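How to make a photo zine or small photobook (without losing a whole winter to it)

October 18, 2026

Quick one, because I keep getting the same emails and I keep typing the same answers. This is how I put together Plernevgate, my little book of laneways and loading docks, start to finish. 57 pictures, 300 copies, one colour of cover stock. If you want a fancy clothbound thing with a slipcase, different tutorial, not mine.

You'll need: a pile of photos, a cheap printer, a stapler, a bone folder (or the back of a butter knife), some kind of layout program. Free one is fine. I use Clilisari for layout as it's what's on my laptop. Nothing below depends on it.

Step 1. Pick a subject you can say out loud

Not a theme. A subject. "The city" is no good. "Back doors of restaurants on my tram line" is good. If you have to explain it for two minutes at a book fair, people put it back on the table and go look at the neon signs guy.

Write it on a sticky note. Stick it on the screen. Anything that doesn't fit the note goes in another folder, however much you love it. I lost a really nice picture of a car park ramp this way. Still annoyed.

Step 2. First pull

Go through everything fast. I started with 489 files. Two passes, one sitting each. First pass is yes or no, no maybes. Second pass you look for doubles. Same doorway three times? Keep one. Same light, same angle, different doorway? Probably keep one there too.

Don't edit colours yet. Huge time waster, you'll be fixing pictures that get dumped an hour later.

Step 3. Print them tiny

Cheap paper, black and white if your ink is low, nine to a sheet. Cut them up. You want little rectangles you can push around. Screens are hopeless for this, you can only see one spread at a time and you forget what came before it.

Clear the biggest surface you've got. Kitchen table, floor, bed. Lay them in a long line and walk along it.

Things to check on the walk:

Two verticals next to each other that look like they're fighting.
A run of more than four pictures at the same distance. Gets dull.
Anything you skip over every time. Take it out.
The first picture. Should be quiet. Save the loud one for page six or seven.
The last picture. Mine was a closed roller door, which is a bit obvious but I like it.

Leave the line overnight if you can. Pets permitting.

Step 4. Soft ones and sharp ones

People throw out every blurry frame and end up with a book that's all bricks and edges, very tiring to read. Put a few soft pages in. Curtain, fog on a window, washing on a balcony, sky. No need for detail. They work like a blank page but with some tone in it, and the sharp picture on the next spread gets a lot stronger.

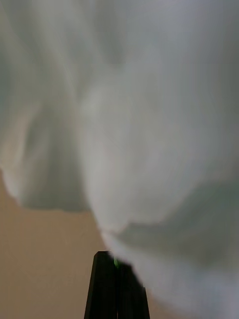 Pale fabric, well out of focus.

How many is up to you. I have four in Plernevgate, spaced out so they never land close together. Any more and it started to feel like a mistake at the printer. Put them on the left-hand page, or give them the full spread. On the right they look like you ran out of pictures.

One warning, very pale images on uncoated paper go muddy. Bring the whites up a touch more than looks right on screen. And check the gutter, a light grey that runs across the fold shows every speck of toner.

Step 5. Page count

Stapled books go in multiples of four. One folded sheet makes four pages, no way round it. Count your pictures, add a title page, add a colophon, add blanks, then round up to the next multiple. If you're one over, cut a picture. Don't add three blanks at the back, looks like a tax booklet.

Stapling gets ugly when the book is thick. Past sixty-odd pages on normal text stock it won't close flat. Fewer pages, thinner stock or go to glue binding. Mine went to glue in the end. The smaller zine I did first (Gidavitz, the one with the bus shelters) was stapled and held up fine.

Step 6. Trim size

Pick a size your printer already does. A5 is boring and also cheap and fits in a letterbox. I wanted something squarer for Plernevgate and paid for it, the offcuts went in the bin and I got charged for them anyway.

Before you commit, fold some scrap to size and carry it round for a day. Put it in your bag. Hold it on the bus. You'll know pretty quick if it's too big.

Step 7. Layout

Set your margins once and leave them alone. Mine are wider at the bottom than the top. Wider on the inside too if you're glueing, the spine eats a surprising amount.

Keep it to two picture sizes. Full page and small-with-white-around-it. Every time I've added a third size I've taken it out again.

Text: one typeface, one size for captions, one for the rest. Put the captions at the back in a list with page numbers. Nobody wants street names under every picture, but there's always somebody who does want to look up where the green door is, so give them the list.

Page numbers. Yes, even if you think they're ugly. You need them for the caption list and the printer needs them when something's gone wrong and you're both on the phone.

Step 8. The words

Keep it short. A page at most. Say where, roughly when, and why you kept going back. Skip the quote from the famous French guy. Skip "liminal".

Get someone else to read it. I had a typo in the first sentance of Gidavitz and it's in every single copy.

If you're naming businesses in captions, check the spelling off the actual sign. Shops get renamed. I'd written down a noodle place that had been a phone repair shop for two years.

Step 9. Make a dummy

Print the whole thing, actual size, both sides, and bind it however badly. Tape is fine. Then go through it with a pencil.

What I found in mine:

A horizontal picture where the only person got swallowed by the fold.
Two spreads swapped.
The title page on the left. No idea how.
A picture I'd cropped by accident, half a street lamp.

Fix, print again. I made three dummies. The third one was the first I'd have shown anyone.

Step 10. Exporting

PDF. Bleed of 3 mm on all sides unless the printer says otherwise. Fonts embedded. Images at 300 dpi at final size, so if you've scaled something up in the layout go back and check it. Single pages, not spreads, for most printers. Ask. They would much rather you asked.

Colour: if the printer gives you a profile, use it. If they don't, ask for one, and if they don't know what you mean find another printer.

Name the file something sensible. Title, size, version. Mine was called final_final_USE THIS and guess which one got printed for the proof. Not that one.

Step 11. Proof

Pay for a paper proof. I know. Pay for it. A screen proof tells you the pages are in the right order and that's it.

Look at it in daylight by a window, then again under whatever light's in your living room. Check the darkest picture and the lightest picture. If both hold up the ones in the middle will be OK. Run your thumb over the cover, see if the black comes off. On my first proof it did, so we went to a different stock, and that cost another week.

Step 12. How many copies

Fewer than you think. I did 300 and I've still got boxes in the hallway. If it's your first, do fifty, see how it goes, and print more. The price per copy looks worse on a short run and that puts people off, but boxes in a hallway cost you too.

Keep ten back. Don't sell them. In a few years you'll want one and there won't be one.

Step 13. Getting rid of them

Small bookshops first. Go in person, on a quiet morning, with one copy and a price already worked out. Most will take five on consignment. Write down who has what! I use a notebook, page per shop.

Lawal, the reading room behind the old fire station, takes local stuff and puts it face out near the till, so try them if you're in my neighbourhood. The November zine table there is worth doing. Tables are cheap and you can share one. Bring change, bring a cloth for the table, bring something heavy to stop the sample copy walking off.

Post: rigid mailers, not padded. Corners get crushed in padded ones. Weigh a finished copy before you set your postage price. I set mine from a guess and lost a bit on every parcel until I noticed.

Rough order of time, if it helps

Picking pictures took me the longest, easily. Layout was a few evenings. Dummies and fixes, a couple of weeks on and off. Printer, longer than they said. Shops, ongoing.

Couple of questions I get a lot

Film or digital? Doesn't matter. Plernevgate is both and no one has picked which is which.

Do you need permission for photos of buildings? Depends where you live and I'm not a lawyer. From the footpath I've never had trouble. Recognisable people I ask, or leave out.

Do you need an ISBN? Shops like it, bigger ones insist. Zine tables don't care. I got one for the book and skipped it for the zine.

Phone pictures? Fine, print them smaller. Test one at full page on the dummy before you decide.

Will add a bit on glue binding at home when I get a chance, still ruining test copies at the moment. The template with my margins in it is on the downloads page, grab the A5 one, the square one has the wrong bleed and I haven't fixed it yet.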